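Library > Short Fiction > The Horunholm Stories

The Inventory at Horunholm

By order of the Lévesque estate, every article of household linen was to be examined, folded and entered in the register before the house passed to its new owners. Darlene Vachon was appointed to the task. She was given the east room, a table, a key to the cupboards and 71 pages of instructions, the last 6 of which concerned napkins.

She began on the Monday and spoke to no one until the Wednesday, when Maëlle Dufour arrived from the Idlow office to witness the entries.
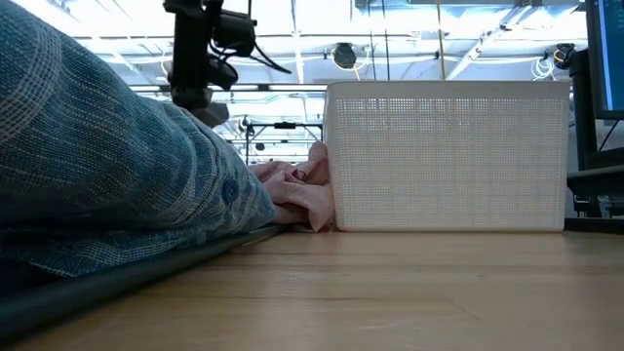
The register made no provision for cloth that did not belong to the house. Miss Dufour read the relevant section twice and found only tablecloths, sheets and towels. Between the blue cuff and the white basket the pink cloth lay crumpled, one fold touching the wood, and neither woman could find a line on which to enter it.

"It was in the locked cupboard," said Mrs. Vachon. "Behind the sheets."

"Then it must be described."

"I can describe it. I hemmed it myself, the winter I was in service here. It was for the child."

Miss Dufour considered the page for some time. She then capped her pen, turned to entry 62, and asked whether the pillowcases were complete.

14 comments | 38 shares

More in Short Fiction
The Ferry Clerk
A Tenant at Fovton
Notice of Removal
The October Lodger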